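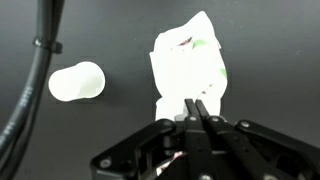
The subject of our project is what people leave on a table after a coffee break, and how it can be cleared with less work. We chose this subject because the break room of Nostham, the building where our course is given, has to be tidied two times each day, and the tidying often starts too late. We limited ourselves to cups and napkins. On a dark surface, such small white things are easy to find: a cup on its side and a crumpled white piece with a few green marks stand out at once. On the pale tables of the break room the same things are often overlooked.

Method
We observed the breaks in July, on the morning of every working day. After each break we wrote down what was left and in which position, and then one of us cleared the table with a tray. A table was finished when everything was in the correct bin. In total we noted 225 objects. A cup was written down as "standing", "upside down" or "lying". For napkins we used only "flat" and "crumpled".

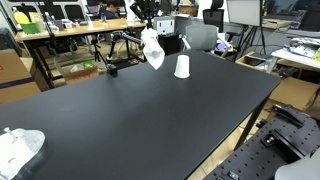
We also had to decide what to do with objects that touched each other. A napkin pushed into a cup was first noted as one object, but later we separated them, as they do not go in the same bin at Nostham. The notes of the first Thursday were corrected for this reason.

Results
Of the 225 objects, 100 were napkins and the other 125 were cups. Most napkins were crumpled. The cups which were lying took more time than the standing ones, for they roll when the tray comes near. The longest clearing of one table took 45 seconds, and the shortest took 20 seconds.
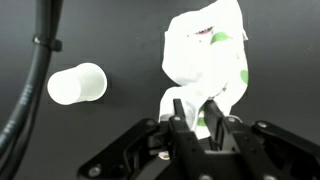 Figure 3. Lying cup and crumpled napkin with green dots.

A printed napkin was easier to notice than a plain one. This we did not measure, but all of us had written it in our notes. In the second building, Nevholm, only plain napkins are used, and there we went back more often for a forgotten one.

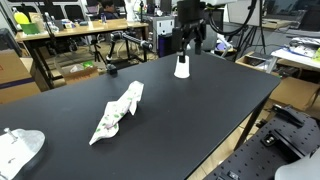
Pieter Dewulf

Discussion
Cups placed upside down were a surprise for us. They cannot be stacked in one movement, and we had to turn each of them first. We would advise to put a small sign at the coffee corner, and to move the bin for paper next to the door. The supplier De Graaf offers a bin with two openings, but we have not tested it. In a next project the spoons should be included as well.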